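4. Living with a coloured refrigerator

4.1 How the colour was chosen

The previous section dealt with what sellers say about coloured kitchen appliances. We turn now to what owners say, a different body of material and a good deal less cheerful. It draws on interviews with 34 households that had bought or inherited a refrigerator in a colour other than white, black or steel. Cream was admitted after some argument among the authors. Beige was not.

Few owners described choosing a colour in the way the Kesero catalogue imagines it, with a swatch in one hand and a clear view of the self one wishes to become. The commoner story was one of drift. A white model was out of stock; a red one was cheaper by the price of a decent lunch; the shop assistant was pleasant and it was nearly closing time. Couples were especially good at remembering that the other person had decided. In one home both partners, interviewed in separate rooms, gave the credit for a mustard-yellow Flarnetti to the other, and we have kept the transcripts apart ever since.

Where there had been a real choice, it tended to be made against something. One owner had grown up in a house where every surface was white and had to be wiped in a fixed order, and she bought an orange refrigerator in the week she moved out. Another wanted a kitchen that could not be mistaken for his brother's. Such accounts fit poorly with the idea of taste as a settled liking that a person carries from shop to shop (Manninen and Waaka, chapter 2). The liking seems to arrive some time after the appliance does, and in several homes we were told that it was still expected.

4.2 What the colour does to the room

Once installed, the refrigerator begins to give orders. Owners spoke of tea towels that "went" and tea towels that had been quietly retired. A kettle was replaced while in full working order. One household repainted two walls to calm the refrigerator down, found that this had made it louder, and repainted them again. We call this process matching pressure, following Faulkner's work on carpets, although his carpets at least had the decency to lie flat.

Matching pressure was felt most strongly in pale kitchens. A strong colour on a large upright object has little to compete with when the worktops are light, and owners of such kitchens were the most likely to say that the refrigerator was "the first thing you see" or, in one case, "the only thing my mother sees". Green was a special case. Those who had it tended to defend it as a neutral, on the grounds that plants are green and nobody complains about plants. Figure 3 shows a green refrigerator together with a light-coloured countertop, the pairing that came up most often when owners were asked which kitchens they thought of as difficult.
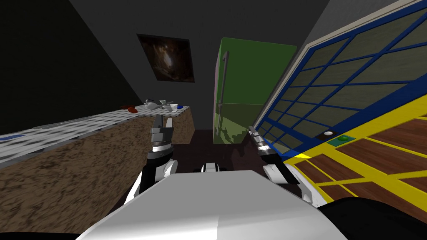

Figure 3. Green refrigerator and light-coloured kitchen countertop (computer rendering).

The difficulty, when owners were pressed on it, was seldom a matter of colour alone. It was a matter of what else would now have to be bought. A white refrigerator lets the rest of the kitchen go on as a collection of accidents. A green one suggests that somebody had a plan, and visitors then look about for the remainder of it. Several owners had developed a short speech for this moment. The best of them, delivered to us twice without variation, began with the words "It's a long story" and was not.

A smaller group felt no pressure whatever. They had put a coloured refrigerator into a kitchen that already held a great many colours, and it had simply joined in. These homes had the fewest matched objects and the most contented owners. We would like to draw a strong conclusion from this and are prevented by the size of the group, which was nine.

4.3 Naming

Sellers, as we saw, are generous with names. The 128 listings examined in Section 3 contained hardly a plain "green" among them, though there was moss, fern, lagoon and, from Fairweather, a shade called Sunday Meadow. Owners had no use for any of it. Asked what colour their refrigerator was, they said green. Asked what the maker called it, they went to look for the paperwork, came back without it, and said green again, this time with a slight edge.

Names did reappear in one setting, that of replacement parts. A cracked door shelf cannot be ordered in green. It must be ordered in Lagoon, and the owner who orders Fern will learn how far apart the two are. Nepia has argued that colour names in the home serve mainly to tell one thing from another when something has gone wrong, and our material gives him no trouble on this point. The poetry comes with the brochure and the vocabulary comes with the repair.

4.4 Moving house

The last theme is departure. White refrigerators were left behind, sold or passed to a cousin with little feeling. Coloured ones were another matter, and owners split sharply over them. Some took theirs along at real cost and inconvenience, in one instance up a staircase that had to lose its banister for the afternoon. Others saw the move as a chance to be free, and wrote the refrigerator into the sale of the house as a "feature". Buyers were not always grateful. Mudgway reports similar bargaining over garden ponds.

Renters had the least say and the most to report. A tenant who arrives to find a purple Tendel in the corner has inherited somebody else's decision without the story that goes with it, and in our interviews such tenants tended to make up a story of their own. The previous occupant was held to be a dancer, a divorcee, or "someone with a lot of energy". In the single case where we could check, he had been a retired surveyor who had wanted white. We return to inherited objects in Section 5, where the discussion is mostly of curtains.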